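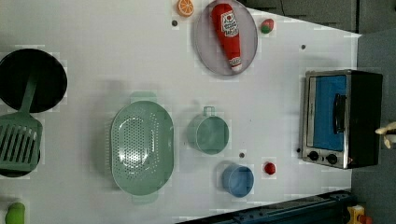 Pistik Opens Second Toy Library in Whitlock

31/05/2020

Well, we did it! I'm Lensa Tekleab, I run Pistik, and I'm very happy to tell you that our second toy library opens at 22 Parkside, Whitlock, next month.

If you know our Iltasbridge branch, you know how it works. You join, you pick your toys, you keep them for three weeks and then you swap them for something else. We're starting Whitlock with 207 toys on the shelves – puzzles, train sets, play kitchens, dress-up clothes and a pretty serious marble run (my son has tested it at length).

Membership is $31 a year per family, and the first 200 families to sign up get an extra month free. For now it's pickup by appointment only, so please book a time before you come over. Everything gets washed between loans, same as always.

Neville Sugden will be managing the new branch. He taught kindergarten in Whitlock for years, and he tells me, "I've already been stopped in the grocery store twice by parents asking about the train sets."

We're also taking donations of wooden blocks and board games, as long as all the pieces are there.

Press contact: Lensa Tekleab, Pistik, Iltasbridge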